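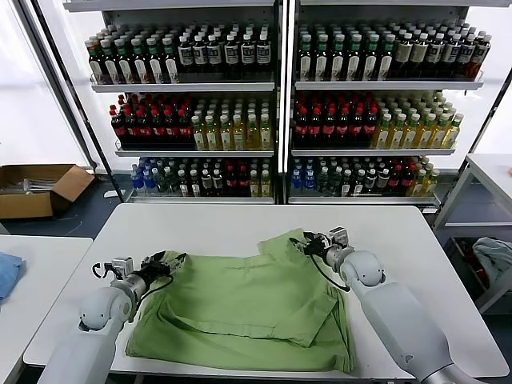
The grass that used to be at Clelis

I learned to snorkel in the shallow bay at Clelis when I was nine, mainly because my aunt wanted an hour to read. What I remember is the seagrass. It started a few yards out from the steps and went on farther than I was allowed to swim. When there was any swell the whole meadow leaned one way and then the other, and small fish leaned with it.

I went back in August for the first time in a long while. The steps are still there, and so is the kiosk, although it sells better coffee now. I put my mask on, pushed off and swam out over sand. There were patches of grass, some of them the size of a dinner table, with bare ground between them. In a few places there was a long curved scar where an anchor chain had dragged around in a circle.

I don't want to claim more than I know. I'm a recreational diver with a logbook and a fairly good memory, and a child's idea of how big a meadow is can't be trusted. So I asked Marcela Jireš, who runs the small dive shop up the road in Puvness and has been diving the bay since before I was. She took out a hand-drawn map that her father made and laid it next to one she had drawn herself last year. On his map the grass ran without a break from the steps to the point. On hers it was a scatter of islands.

She puts most of it down to boats. The bay is sheltered, it's free, and it's an easy trip from the marina at Stasiv. Her shop keeps a tally of boats anchored overnight, written in a school notebook by whoever closes up. Last season it came to 1,274. On the busiest Saturday there were 30 in the bay at once, all on anchor, in water no more than 20 feet deep. A modern anchor is good at its job, and its job is to dig in. When it comes up, the grass and roots come up with it.

The roots are the part I hadn't understood. I had thought of seagrass as something like a lawn that would fill itself in over a summer. The kind that grows at Clelis spreads very slowly, and once a hole is open, the waves work at the edges of it. One bad weekend can leave a gap that will still be there when the people who made it have sold their boat.

We dived it together the next morning, early, before the wind got up. Marcela went along the edge of the largest patch with a tape and a slate. My part was to hold the other end of the tape and stay off the bottom. I saw two pipefish, a good number of juvenile bream and a cuttlefish that watched us for a while and then backed away into the blades. Over the sand I saw one crab and a beer can. I surfaced with cold hands and a quarter of a tank left.

There is a plan. Jarmila Beneš at the harbor office in Boltavley wants to put in fixed moorings, the kind that screw into the sand and have a float in the middle of the line so that nothing drags. Boats would pick up a buoy and pay a small fee for the night. She has a petition with 456 signatures, a good many of them from boat owners, and a quote from a contractor that she wouldn't show me. The objections are what you would expect. People have anchored there for free all their lives and they don't care to be charged for it. I can see their side up to a point. I've slept on a boat in that bay myself, and I never once thought about what was under us.

What I'd ask, if you sail there, is to look over the side before you let go. On a calm day the sand shows pale and the grass shows dark, and there is plenty of pale to choose from now. If you can't see the bottom, the chart at the Stasiv fuel dock has the patches marked in pencil.

I'm going back in spring to hold the tape again. Marcela wants to measure the same patch, from the same rock, and she says I should bring thicker gloves.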